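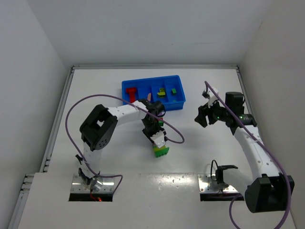
흰 작업대와 초록색, 연두색 장난감 블록 조각.

블록 정리 모음 README

안녕하세요, Senness 블록 정리 모음을 받아 주셔서 고마워요! 집이랑 작업실에 굴러다니던 장난감 블록을 통에 담고, 다시 꺼내고, 또 담는 과정을 모아 둔 자료예요. 처음엔 저 혼자 보려고 폴더에 막 던져 넣었는데, 달라는 분이 생겨서 급하게 설명을 붙입니다. 말투가 좀 수다스러워도 이해해 주세요 :)

뭐가 들어 있나요
정리 기록이 65개 있고, 폴더는 8개로 나눠 놨어요. 폴더 이름은 그날 쓴 블록 묶음 이름을 그대로 따랐습니다. Prernulby는 큼직한 조각 위주, Brakunari는 작은 조각이 섞인 묶음이에요. 둘을 한꺼번에 쏟아 놓고 정리한 날은 폴더 이름 뒤에 mix가 붙어 있어요. 기록마다 짧은 메모 파일이 하나씩 딸려 있는데, 초반 것들은 메모가 정말 성의 없습니다. "초록 것 먼저" 이렇게만 적힌 것도 있어요...

블록 이름 붙이는 법
색을 먼저 쓰고 모양을 뒤에 씁니다. 한 조각에 색이 두 가지면 넓은 쪽 색을 앞에 둬요. 초록이랑 연두가 같이 있는 조각이 제일 골치였어요. 처음엔 둘 다 그냥 초록이라고 적었다가 나중에 green_lime으로 바꿨는데, 옛날 메모에는 green이 아직 남아 있습니다. 검색하실 때 두 이름 다 넣어 보세요. 가장자리에 둥근 돌기가 줄지어 있는 조각은 이름 끝에 _row를 붙였고요. 빨강과 초록이 같이 있는 작은 조각은 red_green_s예요.

정리 규칙
통에 넣는 순서는 딱히 없어요. 다만 한 번에 한 조각씩 옮기는 걸 기본으로 했고, 통 밖으로 떨어진 조각은 다시 주워 넣은 다음에야 끝난 걸로 쳤어요. 겹쳐 있는 조각은 위에 있는 것부터! 급하다고 아래 것을 잡아 빼면 와르르 무너지거든요. 통 안에서는 예쁘게 줄 맞출 필요 없고 뚜껑 선만 안 넘으면 됩니다.

알려진 문제
Aquino 폴더의 기록 2개는 메모가 서로 바뀌어 있어요. 고쳐야지 고쳐야지 하면서 아직 못 했네요. 흰 상판 위의 흰 조각은 구분이 어려워서 색 표기가 틀렸을 수 있습니다. 이상한 걸 찾으시면 폴더 이름이랑 메모 파일 이름을 같이 적어서 알려 주세요.

바뀐 점
버전 2, 2021년 6월 8일 화요일: 색 이름 정리, 중복 메모 삭제. 다음 판은 8월에 올릴 생각이고, 그때 Brakunari 쪽 작은 조각 이름을 손볼 거예요.

쓰실 때
공부용이든 취미용이든 편하게 쓰세요. 다른 데 올리실 때는 Senness 이름만 같이 적어 주시면 됩니다.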